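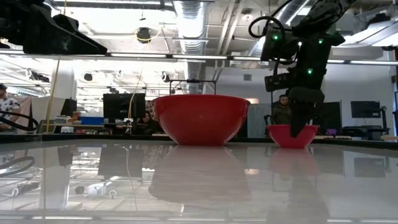 Last updated: February 23, 2023

Pralent has begun a new series of demonstrations in which a person shows a two-armed robot how to nest bowls. The robot is guided by remote control. The following posts set out how the work is done.

The bowls are of different sizes, and each fits inside the next larger one. The operator moves both arms from the start of the task to the end. The positions of the joints and grippers are recorded along with views from several cameras.

To date, 273 demonstrations have been recorded at our Zondville site. Of these, 209 have passed review and will be used for training.

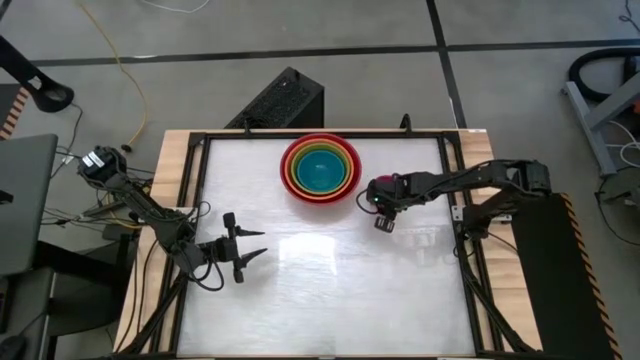
Reviewers look for steady motion and a clean release. A demonstration is set aside if a bowl is dropped or if an arm is left waiting for a long period. Small corrections by the operator are kept. The robot must also learn how to recover from a poor grasp.

Starting positions are changed between demonstrations. Bowls may be placed close together or far apart, and their order on the table is not fixed. Operators are asked not to favor one arm.
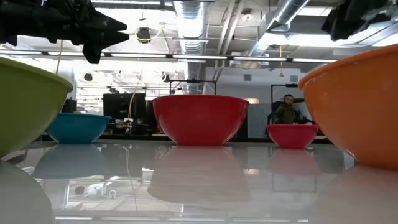

Araba Fiadzo
Demonstration Program Lead, Pralent

Glossy tabletops call for extra care. Reflections of bowls and ceiling lights can confuse a vision system, and we have chosen to keep them in the training data. Homes and kitchens have shiny surfaces as well.

New operators complete a practice period before their work is counted. Most need around 100 attempts before their movements become even. The Furtună guide for operators has been revised and now includes a section on handing a bowl from one gripper to the other.

The next stage, Femard, is planned for April and will cover stacking cups and plates. Questions about the program may be sent by reply to this thread.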